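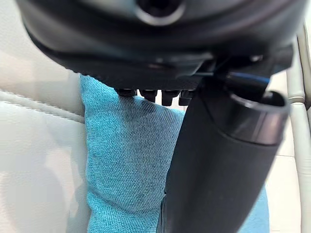
What happens to the hours the cell takes off the reset crew?

At Keltby they stay on the roster and move to inspection and seam repair. Nobody's shift gets shorter, but the work inside it is different, and the pay grade question is still with Vega.

November 2019, Friday, Keltby workshop

Soft goods trial, week two. Task unchanged: clear loose items off the leather seating, then pick up cushions and cloths for sorting. 17 runs before lunch, 13 after. Four stops in the morning, all on fabric. The pick routine takes hold of the weave well enough but doesn't let go cleanly if the cloth is folded under the fingers. Hyun-seo lowered the closing force one step and added a short pause before release. No stops after that, but 13 runs is not many.

Rigid items are less trouble. Dark cylinders still confuse the depth estimate when the rim is glossy. Worked around for now by approaching from the side. Proper fix to go on the Pitkänen list.

Leather: no marks found on the cream panels under the inspection lamp. Stitched seams checked by hand as well. Keep the minimum height over the seams where it is until we have 300 runs logged.

Notes on the crew side, from the talk at smoko:

The two people on reset used to bend over the seats all shift. Now they stand at the bench and sort what arrives. Backs better, by their account. Wrists no different. One of them finds the waiting worse than the lifting — the cell sets the pace and there is no catching up early to get a breather. Batdale had the same complaint in August and put in a buffer tray so the bench could run ahead or behind. Worth copying. Vega has asked for their drawing.

Fault clearing is the other change. At present only Hyun-seo and I are signed off, so a stop on night shift sits until morning. Zaltgate training covers it but the course is 19 hours and nobody has been released for it yet. Vega to raise with rostering.

Monday: repeat the folded cloth runs with the new pause, same colour fabric first, then the heavier weave. Measure bench waiting time per item. Ask before standing behind anyone with a stopwatch.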